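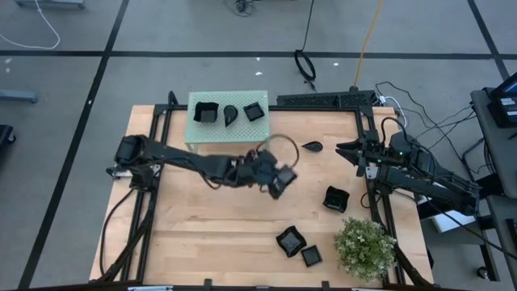
Flekance Two-Arm Club Kit

Bench set for school and college robot clubs
Sold by the Hernuretti workshop
Page last changed 30 Aug 2021

I run an after-school robot club, and I started putting these sets together for other clubs when people kept asking what we used for our sorting and table-laying tasks. So this is a shop page, but it's mostly me chatting about what you get and how we use it. Skip to the price if you're in a hurry!

What it's for

The Flekance kit is a two-arm set for the kind of work where students have to pick something up, move it, and put it down where it was meant to go. Small dishes are brilliant for this. They're light, they don't smash if you choose the right ones, and a plain square dish asks for a very different grip from one with a wavy edge (my lot spent a whole term arguing about which corner to go for). Teardrop shapes are harder again, as the students have to think about which way the point is facing before they even start closing the fingers.

We have our arms on opposite sides of a wooden bench, so one student can drive the left and another the right. You get a lot of shouting at first. After a few weeks they start waiting for each other, and that's when the two-arm jobs get good, like passing a dish across or one arm clearing a space while the other places.

What's in the box

Two arms with grippers, black
Mounting brackets and bolts for both
Power supplies and leads
186 task cards, sorted from dead easy to properly annoying
A printed setup guide, 62 pages, with a lot of my own pencil drawings in it
The Zomness control program, with a licence for the whole club

What isn't in the box

Bench, rails, dishes, stand and plant. You'll want to find your own, and I'd go for a mixture of shapes. A raised stand is worth having early on. Picking up from the table and picking up from something a bit higher feel like the same job to a beginner until they try it, and then they want to move every number in their program. The potted-plant task (card set four) is just an exercise in going round something leafy without touching it, and the younger ones love it.

Setting up

Allow a full evening for the first go. Bolt the arms down before you plug anything in, leave plenty of slack in the cables so the wrist can turn, and run each arm through its slow check on its own. I put tape on our club room floor to show people where to stand, and I'd say do the same. Keep hands off the bench while the arms are live, even when they look parked.

Zomness runs happily on our old club laptops. If yours is very old, write to me first and I'll tell you if it's likely to cope.

The Polák round

If you're entering the Polák schools contest in October, the dish-sorting task is worth 100 points and all of it can be practised with this kit. We came fourth last time and lost most of our marks on the teardrops, so I've added extra cards for those. They're at the back of the pack, and yes, they are a bit mean.

Price and delivery

The full set is £2,765 with delivery. It comes in two boxes and they're heavy, so have someone about to help. Spare gripper fingers are sold in pairs and I do keep them in stock, but please tell me which side of the gripper you need. Clubs can pay by invoice.

Packing takes me roughly a week, longer in term time. For orders and questions use the form on the contact page, and put your club's name in the first line.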